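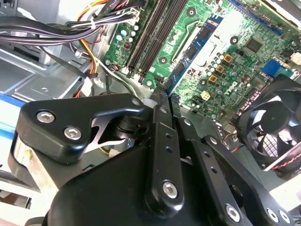

GRAND RAPIDS, Mich., Sep 16, 2025

Home | News | Features | Robotics | Events | Subscribe
Search this site Enter keyword Go

Hands on the Leader Arm: Teaching Memory Work by Demonstration

Desktop computers were built to be serviced by people, and a used one is about as unfriendly a workpiece as an automation engineer can be handed. The cable runs differ from unit to unit. Latches are stiff or broken. Two machines with the same model number may hold different drives, different cards and a different amount of memory. Fixed programs cope badly with that kind of variation, and the refurbishing trade has mostly stayed with benches, screwdrivers and hourly labor.

Zesoneck, a refurbisher with one building on the south side of the city, is trying another way in. Its test cell has a single six-axis arm with a two-finger gripper, and the motions it runs are learned from recordings of a person driving the arm by remote control. The operator sits at a second, smaller arm with the same joint layout. Move the small arm and the large one follows. Close the handle and the fingers close.

The job under study is memory: reach into an open case, release the latches, take out the modules, seat replacements. A technician does it without thinking. For the arm it is a problem of clearance. On the Dell boards the company sees most often, the slots lie close to capacitors on one side and an expansion slot on the other, and power cables cross much of the open space. The gripper has to come in with its fingers nearly shut, since a wide opening at that depth touches something.

"The approach is most of the task," says Isamu Okabe, who set up the cell and recorded the majority of the demonstrations himself. "The pull takes a second. Getting the fingertips to the latch without dragging a cable takes ten."

Okabe tried hand guiding first. In that method the arm's motors are put in a compliant mode and the operator takes hold of the wrist and walks it through the motion. It gave good results on large moves and poor ones inside the case. The operator's hand and forearm blocked the wrist camera's view for part of every recording, and the friction in the joints made fine corrections come out as small jumps. When a policy was trained on those recordings, it reproduced the jumps.

Remote control removed both faults and added one of its own. With the leader arm, the operator doesn't feel contact. A finger resting on a latch and a finger pressing hard enough to crack it feel the same at the handle. Zesoneck's answer is a current limit on the three wrist joints and a tone in the operator's headset that rises with motor load. Okabe describes the tone as irritating and says he would not work without it.

The first complete set came to 343 demonstrations. After review, 166 were kept for training. The rest were dropped for several causes: hesitation near the slot, a second attempt at the same latch, a cable pushed aside by luck, camera frames missing from the log. That is a severe cut, and not everyone in the field would make it. Recordings that contain a mistake and a recovery can be useful, because they show the machine what to do when it is off course. Okabe kept a separate folder of such recoveries and has started adding them back in small groups, testing after each addition.

The camera sits at the wrist and looks down along the fingers. From there the fingertips stay in view for the whole approach, which matters more to the policy than a clean picture of the board. The drawback is glare. Flat metal in the chassis throws light straight back into the lens at some angles, and a washed-out patch beside the slots can hide an edge the policy has come to rely on. The overhead lamps were moved twice in the spring. A diffuser made from drafting film did more good than either move.

The fingers have been through changes as well. The current pair are black, with a row of small drilled holes up the face of the longer one and a toothed tip on the narrower. The teeth are there for grip on the module's edge. Earlier tips were smooth and slid off under load, and a rubber-faced version held well but left a residue on the contacts. Stulletti, the machine shop that cuts the fingers, turns a revised pair around in four working days, and the mounting screws are ordinary hex socket types so that a swap can be done at the bench.

Changing fingers has a cost that is easy to overlook. A policy trained with one tip shape sees that shape in every image. Fit a new one and performance falls until fresh demonstrations are recorded. Zesoneck now freezes the hardware for the length of a collection run and saves up its mechanical changes for the gap between runs.

The software side is modest. Joint positions, gripper opening and camera images are logged together, and the training is done overnight on a workstation under the bench. Rametti, the company's integrator, wrote the logging layer and the review tool, which plays a recording at half speed with the load trace below it. An operator can mark a bad stretch with one key. Reviewing is slower than recording, and it is where most of the labor hours go.

The next run is planned at 2000 demonstrations, divided among three operators so that the policy doesn't inherit one person's habits. Okabe approaches the slot from the drive bay side. Another operator in training comes in over the rear fan. Whether a mix of the two helps or simply confuses the result is an open question, and the company intends to train on each set alone before combining them.

Cycle time remains well behind a person's. Zesoneck isn't quoting a figure and says it will not do so until the cell can work through a full pallet of mixed units with the side panels already off. Panel removal is a separate problem, with its own fixture, and has not been started.

Contact us | Advertise | Copyright 2025, all rights reserved | Back to top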